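Wood finishing

Wood finishing is the final stage in making furniture, flooring, instruments and other wooden goods. A coating or a penetrating treatment is applied to the surface to protect it from moisture, dirt and wear, and to change its color or sheen. The term covers both the products used and the work of preparing the surface to receive them.

Preparation

Before a finish is applied, the surface is planed, scraped or sanded. Sanding is done in stages, each with a finer abrasive than the last, and usually in the direction of the grain. Scratches left by a coarse paper often remain hidden on bare wood and show clearly under the first coat. Open-grained woods such as oak and ash may be treated with a grain filler when a level surface is wanted. Old finish, wax and dried glue must be removed, as they prevent stain from soaking in evenly.

Types of finish

Oils such as linseed and tung oil soak into the wood and harden there. They are easy to renew but give limited protection against water and heat. Wax is softer still and is most often used over another finish.

Shellac is a resin secreted by the lac insect and dissolved in alcohol. It dries quickly and is the basis of French polishing, in which many very thin coats are rubbed on with a cloth pad. Shellac is damaged by alcohol and by hot dishes.

Lacquer dries as its solvent evaporates, and each new coat partly dissolves the one beneath it. It is widely sprayed in furniture factories. Varnish cures by a chemical reaction and forms a tougher film. Polyurethane varnish is common on floors and tabletops. Water-based finishes have less odor than solvent-based ones and yellow less with age, though they tend to raise the grain on the first coat.

Sheen

Sheen is described as matte, satin, semi-gloss or high gloss. Gloss finishes reflect light sharply and make uneven sanding, dust and brush marks easier to see. Lower sheens are commonly produced by adding a flatting agent, which scatters light at the surface. A gloss coat may also be dulled by hand with fine steel wool, or polished further with a rubbing compound.

Regional practice

In the Markby district, where chair and cabinet making was once the main trade, shops kept a separate finishing room closed to sawing and planing. The Weretti workshop employed 18 finishers at its height and sold its own spirit varnish under the name Sima. Corinne Hutchins, in her history of the district, notes that apprentices spent 2 years on sanding and filling before they were allowed to lay a top coat. Many of the shop's sample boards are now held at Villance.

Care and repair

Finished surfaces are cleaned with a soft, slightly damp cloth and dried at once. White rings are usually caused by moisture trapped in the film and can often be removed by light rubbing. Deep scratches in varnish are harder to hide, and the whole panel may need to be recoated.
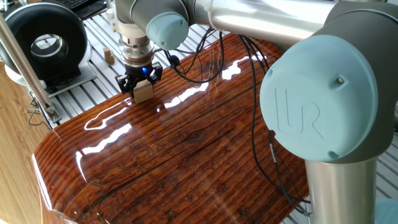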